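3.2. Efecto del lavado doméstico sobre la estabilidad dimensional

Los tejidos de calada y de punto se sometieron a ciclos sucesivos de lavado y secado al aire con el fin de separar dos contribuciones que la bibliografía suele presentar agregadas: la relajación de las tensiones acumuladas durante la tejeduría y el encogimiento por hinchamiento de la fibra. El material procedía de dos suministradores, Skallmont (algodón peinado, ligamento tafetán) y Firneo (mezcla de algodón y poliéster, punto liso), y se acondicionó en atmósfera normalizada antes de cada medición.

Se prepararon 107 probetas, marcadas con hilo de contraste en las direcciones de urdimbre y trama o, en el caso del punto, de columna y pasada. Cada probeta completó 16 ciclos. La variación dimensional se expresó como porcentaje respecto de la distancia inicial entre marcas; los valores negativos indican encogimiento. Las probetas con marcas desprendidas se excluyeron del análisis y no se sustituyeron.

La relajación se concentró en los primeros ciclos en ambos materiales. En el tafetán, la urdimbre encogió más que la trama, diferencia coherente con la mayor tensión que soportan los hilos longitudinales en el telar. En el punto liso se observó un comportamiento menos regular: la dirección de columna se acortó de forma sostenida, mientras que la de pasada mostró un ligero alargamiento inicial —atribuible a la recuperación del bucle— seguido de una contracción moderada. La dispersión entre probetas del mismo lote fue mayor en el punto que en la calada.
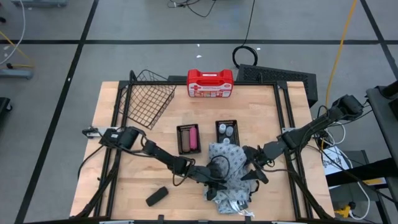

Figura 4. Tejido gris estampado sobre un tablero de madera clara.

El modelo de Tistach, formulado para géneros de algodón sin mezcla, reprodujo de manera aceptable la curva del tafetán, pero sobrestimó el encogimiento del punto a partir del tercer ciclo. El ajuste mejoró al introducir un término dependiente de la proporción de poliéster, cuyo coeficiente se estimó por mínimos cuadrados sobre las 1309 lecturas válidas. No se dispone todavía de datos suficientes para extender dicho término a mezclas con elastano.

Queda por examinar la influencia del secado en tambor. Los ensayos preliminares, realizados con una única carga y sin control de la humedad residual, no permiten una comparación directa con los resultados de este apartado y se recogen por separado en el anexo B.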